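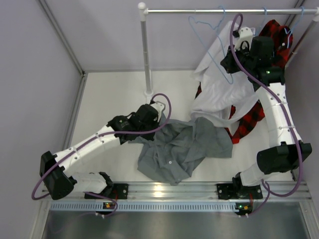
One reply to my last thread says I'm being unfair to expensive shirts, that cost per wear settles the argument and I'd see it if I did the math. So I did the math. Thread.

The shirt everybody keeps sending me is the Olletti everyday button-up. $281. The product page says it works out to 20 cents a wear, and there's a cheerful little chart with a cheap shirt next to it looking like a terrible deal.

To get from $281 down to 20 cents you need a lot of wears. The footnote (there's always a footnote) gives the number as 1,430 wears over 13 years.

Divide that out. It's 110 wears a year, every year, for 13 years. One shirt, more than twice a week, through summers and moves and whatever your neck size is doing by then.

I don't own anything I wear like that. My winter coat might come close, and only in winter.

Then I went looking for where the 1,430 comes from. The only test the page mentions is a wash test. 100 machine washes "with no significant loss of fabric integrity." Fine. I'd like to know what significant means, but fine.

100 washes and 1,430 wears don't go together unless you're wearing the thing 14 times between washes. I've ridden the bus in July. Please don't.

If you wash after every wear, the test covers you for 100 wears. $281 over 100 wears is $2.81 a wear. Could it last longer than that? Sure, probably! But then somebody should test it and print the result, and until they do, $2.81 is the number I'm willing to use.

Also, fabric integrity is a funny thing to measure by itself. Think about the last few shirts you got rid of. Mine went because of a yellow collar, a bleach spot, a cuff that frayed where it rubs on the desk, and one I just never liked. The main fabric was fine on all of them.

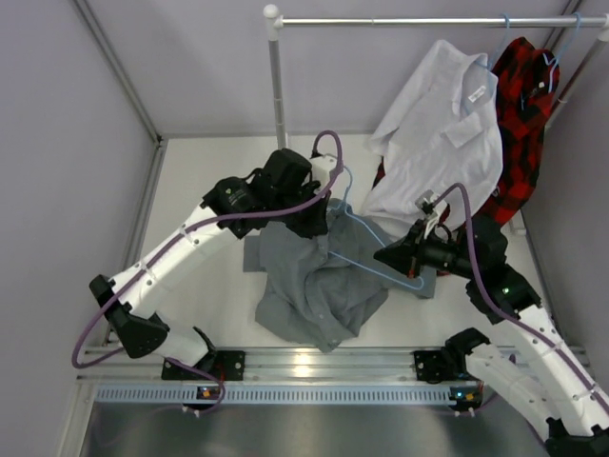
The cheap shirt in that chart bothers me too. It's given 13 wears before it dies. Thirteen. They don't say what it is or where they got it, and I'd love to know, because my supermarket shirts have been through far more than that and the worst of them is missing a button.

If you let one side of a chart live 13 years and kill the other side off after 13 wears, the chart is going to look how you want it to look.

Kuveck does a softer version of this. Their page just says "pays for itself" with no figures anywhere. I can't decide if that's better or worse. At least Olletti left the numbers where I could find them.

Somebody is going to bring up the repair program, so let's do that. Olletti will fix seams and buttons for free. Collars and cuffs are "normal wear" and not covered. Go back up and look at what kills my shirts.

You pay postage to send it in, too. I asked how much and how long, by email, in October. I got a nice message about craftsmanship.

A few people have told me the Lindqvist ones really do hold up. I believe that they believe it. I also notice that when you spend that much on a shirt you hang it up right away, wash it cold, and keep it away from the spaghetti sauce. Treat a $20 shirt like that and report back to me.

And the people whose expensive shirt fell apart in a year mostly don't go around telling people about it. I wouldn't.

Things I'll happily concede, before the replies fill up: thicker cloth tends to last longer than very thin cloth. Good stitching is real and you can see it if you turn the shirt inside out. A shirt that fits gets worn more. None of that needs a calculator on the product page.

And if you like the $281 shirt and you've got $281, buy it. Liking it is a perfectly good reason. I've paid silly money for boots because they looked great. I just didn't tell myself they were 20 cents.

What I'd accept as evidence: same wash, same dryer, several brands including a couple of cheap ones, collars and cuffs scored along with the main fabric, and the testing paid for by someone who doesn't sell shirts. If that exists, send it to me and I'll post it, even if it makes me look dumb.

Edit, since three of you have now sent me the Ratetti calculator: I tried it. It's already filled in with two wears a week for ten years when you open it, and the box for how often you wash is missing. Change it to twice a month and see what happens to the price.

Muting this one for the evening — I have laundry to do.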